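How to re-cover a beat-up work table with stick-on vinyl

Posted in: Furniture, Fixes

Quick one. Had a couple of emails asking how I do the tables so here it all is in one place. Works on desks, folding tables, old kitchen tables, anything flat with an edge you can get your hands under. Doesn't work on oiled wood. Don't bother, it'll peel inside a month.

What you need

Roll of self-adhesive vinyl, matte. I use the Hisgate heavy one
Felt-edge squeegee
Sharp knife, snap-off kind, and more blades than you think
Steel rule. Mine is the 36 inch Truline, long enough for most tables
Hair dryer
Rubbing alcohol, lint-free rags
Filler and fine sandpaper if the top is chewed up
Spray bottle, water with a drop of dish soap
Masking tape

On the vinyl. Get matte. Gloss shows every lump and you will have lumps. White or off-white is easiest to live with, dark shows dust and every scratch. Thin stuff from the discount bins is for lining drawers, leave it there. Vurnwood do a woodgrain I used on a hall table, looks fine, but you have to line up the grain at a seam and I hate that job.

Prep

Skip this and you're wasting a roll.

Take everything off. Pull any drawers. If the legs fold or unscrew, take them off too, you want to get at the underside.

Wash with dish soap, rinse, dry. Then alcohol, whole top plus the edges plus a hand's width underneath. Furniture polish is the big enemy here. If water beads up on the table after you've cleaned it, clean it again.

Fill the dents. Let it cure overnight, whatever the tub says about an hour. Sand flat. Run your palm over it with your eyes closed, you'll feel things you can't see. Vacuum, then wipe with alcohol one more time.

Sand the corners a tiny bit while you're there. A dead sharp corner will cut thruogh the vinyl later on.
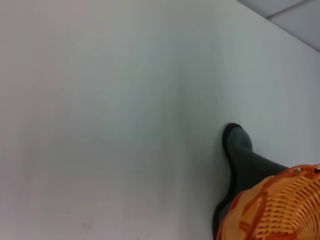
Pale matte surface. One tiny smudge, very faint.

Cutting

Measure the top both ways. Add 2 inches on every side for the wrap. So that's 4 inches on the length and 4 on the width, people forget and add it once. Then they email me.

Cut on the backing side, follow the printed grid if yours has one. Roll it out the night before with books on it, face down, so it stops curling.

If the table is wider than the roll you need a seam. Put it toward the back, overlap a hair, and cut both layers at once down the steel rule. Peel off the scraps and the edges will meet. Don't try to butt two factory edges together, they're never straight.

Laying it down

Easier with a helper but I do it alone most of the time.

1. Mist the table lightly with the soapy water. Light! You want to be able to slide the vinyl, it shouldn't swim.
2. Center the sheet, backing still on. Tape down one end.
3. Lift the free end, peel back a strip of backing at the taped end, cut the strip off.
4. Press that strip down with the squeegee, middle first, then out to the sides.
5. Take the tape off. Reach under, pull the backing a little at a time with one hand, squeegee with the other.

Go slow. If it goes crooked, stop and lift it back to where it was good. It'll come up fine for the first few minutes. After that it starts to grab and you'll stretch it, and stretched vinyl shrinks back later and leaves a bare line at the edge. Ask me how I know.

Creases and bubbles

Bubble with air in it: prick the edge with a pin, push the air toward the hole.

Bubble with water in it: same thing, dab it with a rag. Small ones leave on their own over a week or so.

Crease: lift back past it, warm with the dryer on low, lay again. Don't try to iron a crease flat with the squeegee, it just sets in there for good.

Covering that isn't stuck down, like a cloth or a loose sheet, is a different thing. Pull it from the far corner and smooth toward you. It will ruck up again when you slide stuff across it. Clips help.

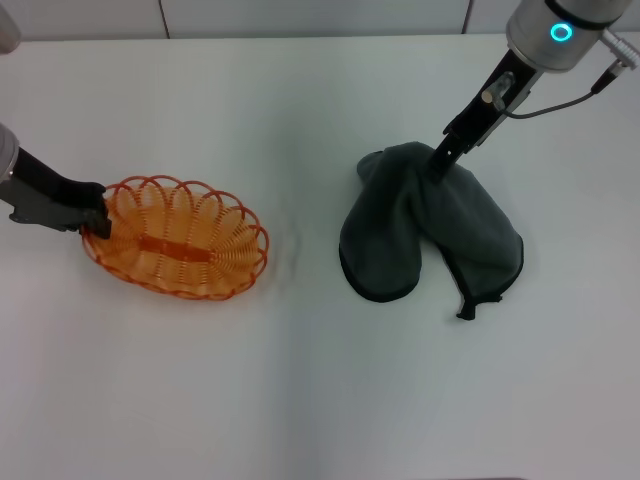
Soft ripple in the covering, just right of the orange basket.

Edges and corners

Long sides first. Warm the overhang, fold down over the edge, then under. Press hard. Then the short sides.

Corners, same as wrapping a present. Cut out a little square at each corner underneath, fold one flap in, fold the other over it. Warm it and hold it with your thumb till it cools. Rounded corners need more heat and some pulling, and small snips on the underside only. Never snip on the face.

If the underside is raw particle board the glue won't hold. Staple it. Short staples, check they're shorter then the top is thick.

Leave it alone

A day with nothing on it. Two is better. I know you want it back. After that light stuff is fine, baskets, fabric, paper. Heavy things like a sewing machine, wait the full 5 days, and stick felt on the feet. 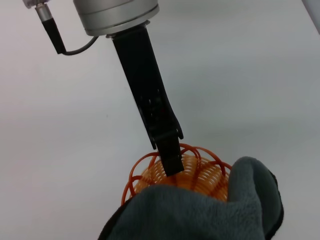 Gray plush and something orange, coiled, on the white top.

Looking after it

Damp cloth, mild soap. No scouring pads. Ink comes off with alcohol if you catch it early, dab, don't scrub. Hot pans no, mugs OK with a coaster. Dye from new jeans or cheap felt can transfer onto white vinyl and that's permanent as far as I can tell.

Cut on a mat. Always.

Getting it off again: hair dryer, start at a corner, pull low and slow. Leftover glue comes off with the citrus remover, I get the Rajan one in the small bottle. Wipe with soapy water after.

Chair seats are next, when I get to them -- same method, more swearing.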